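Carnet d'atelier > Manipulation > Préhenseurs > Comparatif Prastex / Bramwell

Lun. 8 juin

Reprise du comparatif sur la tâche du cuiseur vapeur. Bras et contrôleur Ilino inchangés, firmware 231. Premier passage avec les doigts Prastex, second avec les Bramwell. Consigne en téléopération : saisir le couvercle, le dégager, le poser à côté sans déplacer le panier ni les brioches.

Effort de serrage limité à 5 N pour commencer. Insuffisant avec les Prastex : le couvercle pivote autour du point de contact dès qu'il quitte le panier, et l'inclinaison change d'un essai à l'autre. Monté par paliers, sans dépasser ce que le bambou supporte. Temps de cycle fixé à 300 ms pour la fermeture, identique pour les deux jeux de doigts.

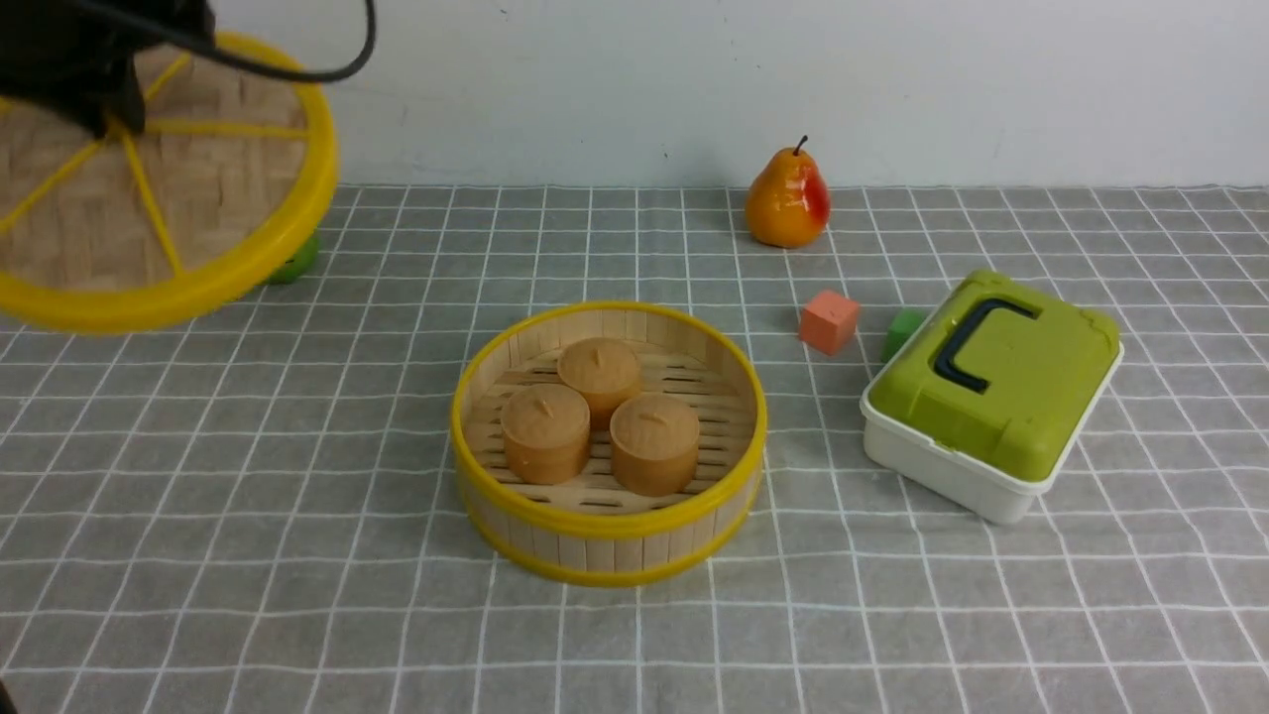
Côté Bramwell, pastilles plus larges, rotation moins marquée, mais l'approche est plus délicate : il faut descendre presque à la verticale, sinon le bord du doigt accroche le jonc jaune. Tia Tunstall propose de décaler le point de prise vers l'extérieur et de garder le même angle de poignet. À essayer avant de toucher aux paramètres d'effort.

Caméra Fukia : exposition bloquée, balance des blancs manuelle. Le mur blanc tire encore l'histogramme vers le haut, le tressage du couvercle reste lisible. Ne pas remettre l'automatique, les séries de janvier sont inexploitables pour cette raison.

Essai 174 à rejeter, horodatage du contrôleur décalé par rapport à la vidéo. Les suivants sont bons après redémarrage du service de synchro.

À faire :
- refaire la série Prastex avec le point de prise décalé ;
- vérifier le jeu de l'articulation du poignet, léger claquement à l'inversion ;
- rattacher le câble du préhenseur plus haut sur l'avant-bras ;
- copier les journaux sur le serveur avant de changer les doigts.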